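Wornell project: progress report to the Nimdale fund
Prepared by Stella Lukumay, 05/04/2026

Work since the last report has gone into one question: whether the arm follows a move better when start and finish are marked on the camera picture than when the move is given as a written instruction. Rommel Fajardo and Josphat Biwott recorded 870 moves on the roll-up board. We kept 207 of them back for testing and used the rest for training.

Each picture given to the model carries 2 marks, a red circle on the piece to be lifted and a blue circle on the square where it should go. Everything else on the board is left as it stands, including pieces close to the target.

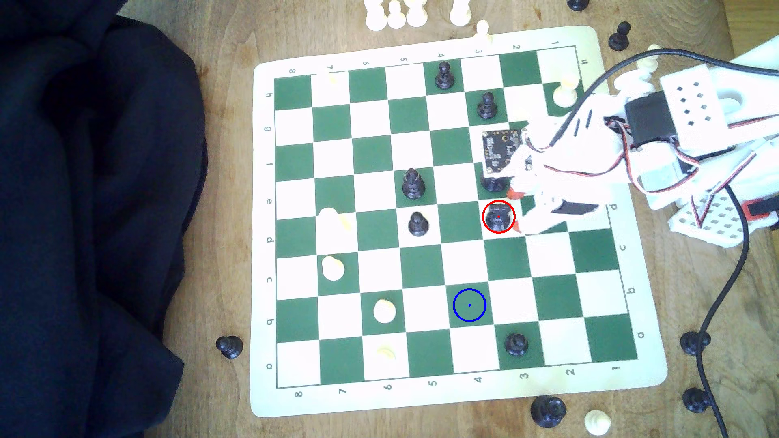 Figure 1. Marked input for a rook move: red for the piece, blue for the target square.

With marks, the arm chose the right piece clearly more often than with text alone. Placing is weaker. Pieces often end up over a line between squares, and pale pieces in strong sunlight are still missed. Conceição Gouveia is repeating the tests with the blinds down, which takes about 60 minutes a run.

Spending is within budget. The one delay is the replacement servo order from Riltatus. Simão Salgado will send the full results table in June, together with the code for drawing the marks.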